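Subject: Re: [clutter-grasp] regrasp policy, failures near walls
List: clutter-grasp, Trullcombe
Sent: August, 16:40

> The Jurnari baseline drops sharply once objects sit close to a bin wall. Is that the grasp scorer or the motion planner? Also, did you keep the plush items in the test set?

Mostly the scorer. I reran the logged attempts, 747 in total, with the planner's collision margin fixed. Of these, 293 failed. The planner rejected a valid grasp in only 9 of the failures. In most of the others the scorer ranked a grasp on a soft edge above one on the body.

Plush items stayed in. Removing them would hide the problem, as the Clinlow split did.

### Setup

- Gray open-topped bin with a metal floor, single arm
- Mixed soft and rigid objects, placed by hand
- Up to 8 regrasps per object before the trial is closed
- Reflections on the scuffed floor are not masked before scoring

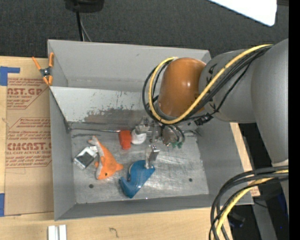
### Next changes

1. Add a penalty for predicted contact on thin parts such as fins and tails.
2. Rescore with the Hinrichs depth filter on and off.
3. Report wall distance per attempt instead of per trial.

Scripts are in the branch `wall-margin`. Logs will follow once the second rescore has finished.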